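Baskets and shelves: your questions

Putmont gets a lot of messages about toy tidying, mostly from people who have already bought too many boxes. We've answered the ones that keep coming back. 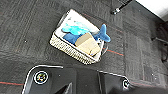
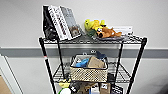

First picture: lined wicker basket on carpet tiles. Second: wire shelving with books and plush toys.

Does a basket make anyone tidier?
We doubt it. A basket hides things well, and a small carton dropped on top of a plush shark is still a carton in the wrong place.

Is a fabric liner worth paying for?
Only if it comes off. Durnel sells one for £5 and calls it "essential". Try a month without.

Can soft toys go on wire shelves?
Yes, but little feet and tails poke through an open grid. Put something flat underneath.

Do books need bookends?
Three books will lean whatever you do. Buy bookends when you have a proper row.

What about the "90-second tidy"?
Selleo's promise, and we have yet to meet a child who keeps to it. Allow longer and expect arguments.

How often should we sort through everything?
Pollock's planner says every Tuesday. We think 4 times a year is plenty.

Should I label the basket?
If you like labels. You can see what's in it by looking down.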